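Tarkside House: Frequently Asked Questions

Families ask us many of the same things before and after a move. The answers below cover most of them. If your question isn't on this page, call the front desk or ask at your tour.

Who can live at Tarkside House?

Adults 62 and older who can no longer live safely alone, or who don't want to. Most residents need some help with daily tasks such as bathing, dressing or keeping track of medicine. We are an assisted living home and we do not provide skilled nursing. If someone needs a feeding tube, a ventilator or two people to transfer, we can't take them.

How many residents are there?

We have 34 apartments on two floors. Most are for one person. A few of the larger ones at the Lacroix Street end of the building can be shared by a couple.

Is there a waiting list?

Usually, yes. There is a one-time fee of $225 to join it, and we apply that to your first month if you move in. If you turn down an apartment, you keep your place in line. You can do this twice. After that we move your name to the bottom.

How does the assessment work?

A nurse from our staff meets with the person who will be moving in, either here or wherever they are living now. The visit takes an hour or so. Please have a current list of medicines and the name of the primary doctor. We also need a physical exam form signed within the past 6 months. 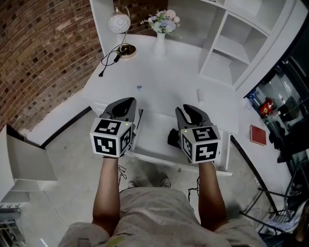 We call with a decision within a week of getting the signed form. The nurse then writes a care plan, and a copy goes to the resident and to one family contact. Care plans are reviewed twice a year, and again after any hospital stay.

What is included in the monthly rate?

Rent, utilities, three meals a day, weekly housekeeping, laundry, activities and basic cable. Personal care is billed by level, and the level comes from the care plan. Phone service, hair appointments and guest meals are extra. The current rate sheet is available at the front desk.

Do you accept Medicaid?

We hold a limited number of Medicaid waiver apartments and they fill quickly. Residents who pay privately and later run low on funds should talk to the business office early, well before the money is gone. Medicare does not pay for assisted living.

What furniture should we bring?

Each apartment comes with window blinds, a small refrigerator and a microwave. Bring a bed, a chair, a lamp and a dresser. Please no space heaters, hot plates, candles or throw rugs. Televisions over 50 inches don't fit the wall brackets.

How is laundry handled?

Each floor has set laundry days. Staff collect clothing in the morning and return it folded the next day. Put the resident's name on everything, including socks. Iron-on labels hold up better than marker. We can't be responsible for wool, silk or anything that needs dry cleaning, so those should go home with family.

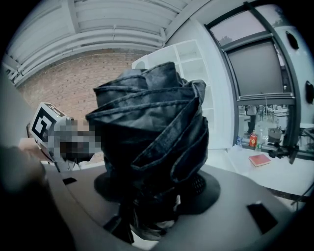 Unlabeled items are kept on the shelf in the Biso Room for a month and then donated. Residents who like to do their own washing may use the machines on the first floor after 4 p.m. Detergent is not supplied for those machines.

When can we visit?

Any time. The front door locks at 7 p.m., and after that you ring the bell and wait for the night aide. Everyone signs in and out. During flu season we may ask visitors to wear masks.

Can residents keep a pet?

One cat or one small dog, with shot records. The resident must be able to feed and clean up after the animal, or have family who will come daily.

Is transportation provided?

The Joron van makes scheduled trips to the grocery store, the pharmacy and local medical offices. Sign up at the desk by noon the day before. For appointments farther away, families need to drive or hire a service.

What if a resident needs more care later on?

We meet with the family and look at the care plan first. Often we can raise the level of care and the resident stays in the same apartment. Hospice agencies are welcome here. If a nursing home is needed, we help with the paperwork and send records ahead.

How much notice is needed to move out?

Thirty days, in writing, to the business office. Keys and the pendant alarm must be returned before the deposit is refunded.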